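Kamonchanok Noiphan
Thread: what I've learned about collecting night driving examples for a sidewalk-and-street robot. Long one, get a drink.
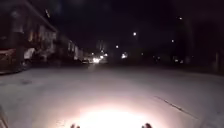
Background for new followers: I work on the Candgate project, where we're teaching a small ground robot to pick its own path from examples of people driving it. A person steers from a handset, the robot records what it sees plus every stick movement, and later the model learns to match the two.

We had piles of daytime driving. Sunny streets, cloudy streets, one gorgeous rainy afternoon in Staltinau that I still use in every talk. And the model was good in daylight! Then we ran it after dark and it drove like it had never met a road before.

So since last December we've been going out at night. Jirayu Inthanon does most of the steering and I walk behind with a laptop, labeling as we go. We're up to 129 night runs and I'm still excited every single time we pack the van (my family is less excited).

First thing that surprised me: how much the robot's own light matters. It's the brightest thing on the ground and it travels with you. The early model got attached to the bright spot and ignored everything past it. Curbs at the side of the road might as well have been on the moon.

What helped was turning the lamp into something we vary on purpose. We drive the same street with the lamp at full, at half, and tilted down. Same person, same route, 3 passes. It's slow and a bit dull and it made a bigger difference than anything we did to the model itself.

Second: oncoming headlights. A car far off at night is a bright smudge with no shape. In daylight the model can see a car. At night it has to learn that a smudge which keeps growing means "move over now."

For those, Jirayu's rule is to pull over early and wait at the curb until the car has gone by. We record the waiting too! I used to trim it out because it looked like dead time. Please don't do that. Waiting is a choice the driver made and the model needs to see it made.

Third: cracks and sealed seams. Long dark lines in pavement look a lot like an edge when the light is low and hits them from the side. We had a version that refused to cross them. It would creep up, stop, and sort of think about it. Very cute, totally useless.

The fix was boring. We went out and drove over seams at every angle we could find, straight on, slanted, and running alongside them for a whole block. One evening was nothing but seams. I have never looked at a road so hard in my life.

Someone always asks about run length. Ours are short, never more than 17 minutes, and we swap drivers between them. Tired people steer in a lazy, late way and it shows up in the data clear as anything. You can almost hear the yawn in the stick movements.

Labels! Keep them plain. Ours are things like "waited for car," "moved around parked car," "crossed seam," "driver mistake." I had a lovely list of over 30 labels at the start and people picked a different one each time. The short list gets used the same way by everybody.

About "driver mistake": keep those runs. We mark the bad stretch, and the recovery right after it is gold. If the model only ever sees perfect driving down the middle, it has no idea what to do once it drifts a little.

Next up is the Tamus route, which has trees all along one side and very few lamps. Then Dong, which is the opposite, shop lights everywhere and reflections on everything. I want both in the mix before we train again.

Things I still don't know how to do well: fog, kids on bikes with no lights, and those blinking signs that seem to convince the model the whole street is moving. If you've collected anything like that, my replies are open and I would love to compare notes.

Also taking suggestions for gloves that let you type on a laptop in the cold. Jirayu swears by cutting the fingertips off and I'm not there yet.

Edit, 2026-09-27: a few of you asked whether we hide faces and plates before anyone labels the video. Yes, it's the first step after we get back, before the files go anywhere else. I'll write up how we do it in another thread this week.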